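One thousand seven hundred and something bottles later

09/01/2024

I have now picked up a bottle more times than any sane adult, and I am still having a great time!

If you read my March post you know I moved to Wavolville to work on Nurora, which is our effort to get a two-armed robot to do the small stuff around a room. Pick things up, hold them properly, pass them from one hand to the other, put them somewhere sensible. A lot of you wrote to ask what I do all day, and I kept putting off the reply because the short version is "I make examples" and that sounds like I write textbooks. So, the long version.

The policy learns from demonstrations. I drive the robot, the robot does the thing, everything gets logged (head camera, joint positions, finger positions, the lot), and later the model trains on the pile. One run from start to stop is an episode. We have 1776 of them now for the bottle and bin set, and after the cleanup pass we kept 1709. I should own up that of the ones we threw out, 53 were mine, nearly all from my first weeks, when I had a habit of stopping the log before the fingers had fully opened. The model doesn't know you were finished in your head. It only knows the episode ended with something still in the hand, and it will very happily learn to hang on forever.

We do it in the back half of the Radulović building, in a room that looks like a room. I love this. My last job had a black-curtained booth with one cube on one mat, and the model got brilliant at one cube on one mat. At Nurora we have white furniture on a wood-grain floor, cables where cables end up, somebody's cup left standing on the table. Things get pushed around between sessions on purpose. A table goes forward a little, a bin moves to the other side, and off we go again.
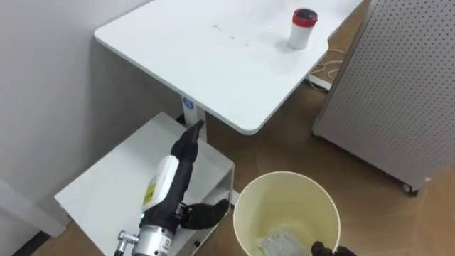
Left hand with the bottle, cup still on the table behind.

The bin is my favorite thing to work around, by the way. When the head looks down from above you get a nice open circle, and then the arm swings over and half of what you wanted to see is gone. The first time you drive, you'll want to lean over and peek past the hand. You can't, or at least I don't let myself. If I need to know something that the head camera doesn't show, then my demonstration contains a decision the model has no way of making. So the rule on my sticky note is "only know what it knows." I drive from the headset view, and if I lose sight of the target I move the head, slowly, and let the move be part of the episode. We've found that those slightly fussy episodes are worth a lot! The model picked up looking around from them, and I about fell off my stool the first time it did it without me.

Now, white on white. White bottle, white stand, white table, and the yellow warning label is the thing your eye grabs on to. We worried that the model would grab on to it too. A learner that finds bottles by finding yellow will be helpless as soon as the label is turned away, so I go out of my way to start episodes with the label in every position I can think of. Facing up, facing down, facing the wall. Same with the way the bottle is held. I used to be proud of my grips, all of them neat and upright, until somebody plotted them and they made one tight little blob. So now I tilt. I take it high, I take it low, I take it at angles that feel a bit rude. A neat blob is lovely to look at and teaches next to nothing.

We record through Hover, our own driving and logging tool, and it has gotten so much better since spring. The old version made you name each episode by hand, and yes, there were three of us who spelled "bottle" three ways. The new one gives you a foot pedal for start, a second for stop, and a third that flags the last episode as "look at this later." I press the third one constantly. It takes a tenth of a second and it has saved me whole afternoons of scrubbing through logs trying to find the run where the thumb did something strange.

My routine, for the folks who asked (and for me, when I come back from vacation and have forgotten everything):

Home both arms and check the fingers one at a time.
Change the layout before I put the headset on, and take longer over it than I want to.
Record ten, then stop and watch two of them back.
Change the layout again.
Stop altogether when my runs start getting faster.

That last one surprised people on the team, so let me go on about it for a minute. Getting faster feels like getting better. What I'm usually doing when I speed up is cutting a corner that I've worn smooth by repetition, like closing the fingers while the wrist is still traveling. I can get away with it because I've done it eight times in a row with the same layout. The model gets a batch of examples in which closing early works, with no hint of why it worked. When I slow down I also pause a tiny bit before contact, and you can see that pause in the trained behavior later, a sort of polite little hesitation. I think it's adorable. I'm told I should be calling it a "pre-grasp dwell."

Then there's two-handed work, and this is where I get really excited. Of the episodes we kept, 892 use both hands, and they were far more tiring than the others. With one hand you are thinking about a hand and a thing. With two you are thinking about a thing and who has it. My first attempts were awful to watch because I'd park one hand, do everything with the other, then wake the parked one up for the last inch. The model copied that to perfection. You'd get one lively arm and one that hung there like a coat.

What fixed it for me was bringing the second hand in early, before it has a job. I keep it close, and it follows along, and by the time it's needed it's there already. It costs some visibility, I admit. Black fingers in front of black fingers is not an easy thing to read in a headset, and round things are the worst, because you can't tell from the outline whether they've rolled a little in the grip. 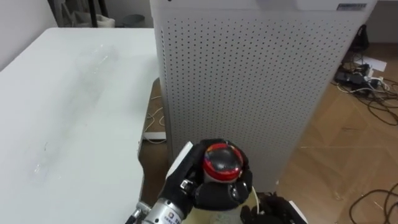 We also disagreed for a good two weeks about whether to record failures. I was on the "absolutely" side. If the thing slips and I catch it, or I miss the first grasp and come back for another, I keep the episode and tag it as a recovery. The other view was that you shouldn't show a learner mistakes and then be shocked when it makes them. We ended up splitting it: the slip gets trimmed off, the comeback stays in. I was a little sulky about that and then the numbers came back better than with my way, so okay, fine, good call. The comebacks carry nearly all of the value. What you want it to know is what to do when a hand is in the wrong place, and it can get itself into the wrong place without any lessons from me.

Clear plastic is still beating us. Bags, wrapping, thin sheets, anything where what you see is mostly a crease with some light on it. I can drive the hand to it because I have a lifetime of touching plastic bags, and then I play the episode back and try to see what told me where the edge was, and often I can't find it. I'd love to hear from anyone who has gathered examples with see-through stuff and gotten somewhere. Did you add touch sensing? More angles? Just an enormous pile of episodes and hope?

Next up for me is drawers, which I've been begging for, and a new set of instructions for drivers who've never done this before. I'm writing it with my 53 bad ones open on the other screen. They make great teaching material, and if you've ever wanted to watch a person let go of the stop pedal too soon over and over, I can give you a very thorough tour. Comments are open, and I answer on my lunch break, so be patient with me!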